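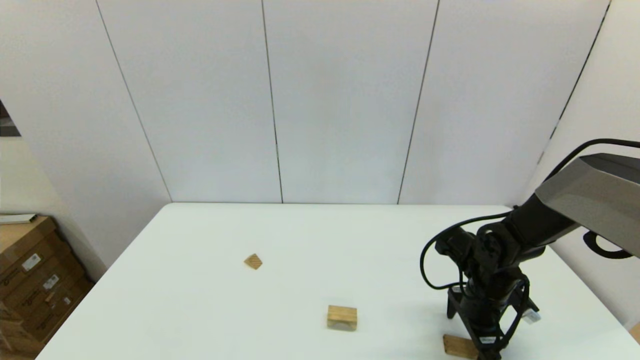
Arm over the flat block, other two blocks farther back on the table.

September 14, 2024. Block stacking, club project, Brurnora arm.

Goal for the session: get the bridge task into a form we can repeat. The bridge is the honey-colored bar laid flat across the arch. The small square block is a distractor and should be left alone.

Etornam rewrote the approach move. It used to come straight down from the home pose, and now it stops 5 cm above the block, lines up, and then goes down at quarter speed. Slower, but I like it better. Old version is still in the Ploner folder if we want it back.

Ran 4 sets with the new approach. Notes:

- Gripper closing force left at the July setting. Didn't touch it.
- Bar gets picked up off center more often than I'd like. The offset is always toward the same end, so I suspect calibration and not the grasp code.
- Log file stopped at line 3,598 on the second set. Disk quota again. Moved the old logs to Omoregie.
- Wrist camera exposure now fixed instead of auto. White table was throwing it off.

Wrist view with the bar on the arch, fingers open: 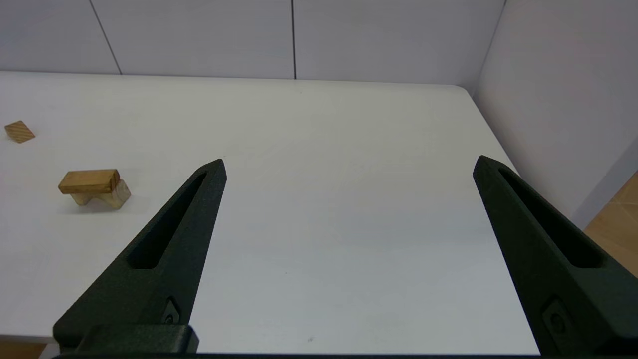

Abdul-Rahman Asante thinks we should stop tuning the bar and fix the arch first, as any twist in the arch gets passed on to whatever is set on it. He would also score overhang separately from success, so that a bridge that stands but sits badly doesn't count the same as a good one.

Fine with me. Added an overhang column to the sheet, in mm.

To do:

- redo hand-eye calibration before anything else
- around 200 trials for the report, same start layout each time
- ask Etornam Lamptey which branch has the alignment step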